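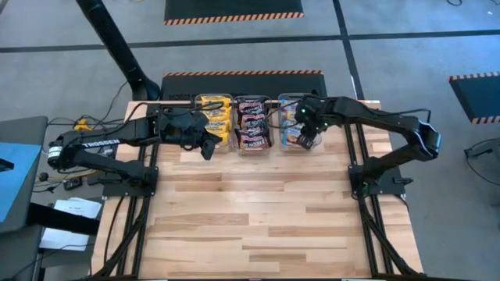
Can I oil a butcher block top over old varnish?
Asked by Araba Abugri - 1047 views

The varnish has worn through near the sink. Do I have to strip all of it?

2 answers

Kwesi Agbeko
Yes. Oil won't soak in through varnish. Sand to bare wood, wipe off the dust, then put on two thin coats - a day apart is fine.

Wumpini Atinga
I used Pukell on mine and just did the worn part. Looks patchy but I don't mind it.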